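Designing Homes Players Want to Keep: A Conversation with Kaisu Kettunen

May 12, 2023
By the Coltico Editorial Office
Reading time: 2 minutes

Player housing was added to the online role-playing game Jondari in April, and the studio responsible, Sayegh, appointed Kaisu Kettunen to lead the work. She spoke with our office about storage, item limits and the long testing period.

Ms. Kettunen joined the studio after completing Pistport, a smaller title in which each player received a single harbor room. "That room had 20 decoration points, and players filled them on the first evening," she said. "They then wrote to us asking for more. We kept those letters and read them again when planning began for Jondari."

The new system allows 500 items in each home. According to Ms. Kettunen, the figure was set after tests on older computers, where larger homes took too long to load. The team has not ruled out an increase. "I would prefer to raise a limit later than to lower one," she said. "Taking furniture away from a player is a very poor way to start a season."

Small objects received particular attention. Players may rotate an item freely and place it on any flat surface, including the top of another item. Jewelry, dishes and books can be set out individually or stored in a chest.

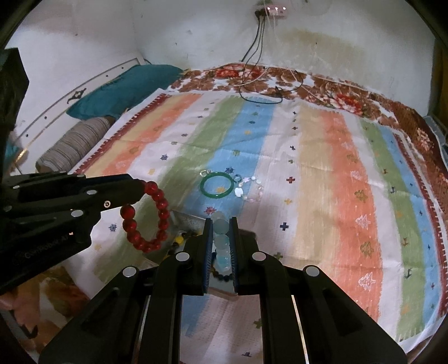 Neighborhoods and Visitors

Homes are grouped into neighborhoods, and owners choose whether to admit guild members, friends or the general public. Ms. Kettunen confirmed that public homes will be listed in a directory, which can be sorted by theme. Voting was considered and set aside during testing.

"We had 2 versions of the voting board," she said. "In both, the same large castles stayed at the top, and modest homes received no visits. The directory now changes its order every day."

The opening catalog contains 101 pieces of furniture, most of them earned through crafting. Recipes can be traded between characters on the same account. Asked whether exterior decoration will follow, Ms. Kettunen said that gardens are in development and that fences are giving the team some difficulty on sloped ground.

Last updated: May 12, 2023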